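To: burnport-tenants list
Date: Jul 29, 2025
Subject: Re: Water dispenser and the corner by the sink

> The dispenser in the shared room has a slow trickle from the blue tap
> again. The red one is fine. Before I ring Makowska, has anyone changed
> the bottle lately, and did it seat properly? Also, can we agree on what
> is allowed to live in that corner? I had to shift a chair and a bin to
> get at the back of the unit.

Replying to both parts, water first.

A slow cold tap with a normal hot tap is usually air or scale on the cold side. The bottle is less likely, as it feeds both. I would try these in order before paying for a call-out:

1. Switch off at the wall and unplug. Leave the hot tank to cool for 60 minutes.
2. Lift the bottle straight up. Check the collar for a torn seal or a bit of cap left in the spike. I found one in April and it gave the same symptom.
3. Reseat the bottle with a fresh cap. Hold the blue tap open until the bubbling stops.
4. If it still trickles, drain the cold side and descale it. Use the citric acid sachets, not vinegar. Vinegar stays in the plastic and you will taste it for days.
5. Refill, flush 2 litres through each tap, and tip that water out.

Do not switch the heater back on until water runs freely from the red tap. Running the tank dry trips the thermal cut-out, and the reset is behind the rear panel.

Makowska's service agreement covers parts but not descaling, so if they come out and find scale we pay for the visit. The log sheet says the last full clean was 4000 litres ago. I have no great faith in the log sheet, but even at half that figure we are overdue. 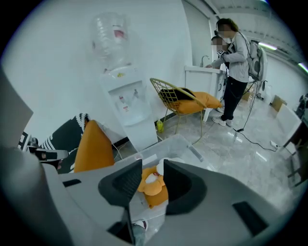
On the corner itself, I would keep the rule short. Leave enough clear floor in front of the dispenser to stand and fill a jug, and enough behind to pull the plug without moving furniture. The cord comes out low on the left, so that side matters most. Anything parked there ends up on top of it sooner or later.

The gold wire chair can stay to the right, between the dispenser and the sink, provided it is kept off the base. It is light and easy to shift. The orange cushion should be lifted off before anyone swaps a bottle, as a full bottle nearly always drips on the way up. Same goes for bags and jackets. Use the hooks by the door.

The clear bin with the orange plush toy is a storage bin and should go back on a shelf when it is finished with. A clear bin on a pale floor is easy to miss when you are carrying a full bottle and can't see your feet. I would sooner we moved the bin than filled in an incident form.

There is also a small yellow bottle on the floor by the base of the dispenser. If it is yours, please claim it. If it is a cleaning product, it belongs in a cupboard and well away from drinking water. I will put it on the Florneo shelving at the end of the week if I hear nothing.

One question back to the list. The Sturnanport building swapped their bottled unit for a plumbed one last year. We already have a cold feed at the sink, so the pipe run would be short. Does anyone have the cost, and did they need the landlord's consent for the filter? I can write it up for the next meeting if there is interest.

Spare caps and sachets are in the top drawer. Please write on the sheet when you take the last one.

— Unit 5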